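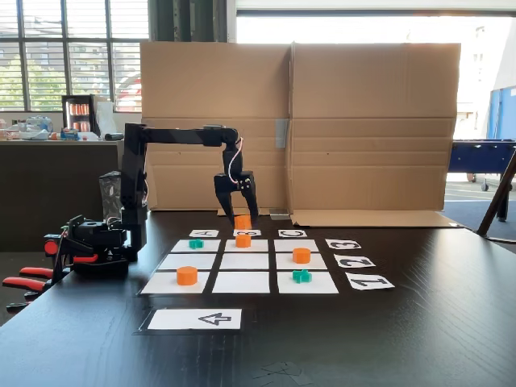 3.2 Window hardware and screen repair
Screens in the Norkby houses were checked for torn mesh, bent frames and worn corner clips. Of the 313 windows inspected, 25 had a sash that would not stay open without a prop. Each window was recorded by its place on the wall, in a grid of rows and columns like the three-by-three layout of white paper squares in Figure 1, so that a repair could be matched to the right opening. Kikuchi and Masson made the inspections in September. Painted-shut sashes were listed separately – they need a different repair, covered in Section 4.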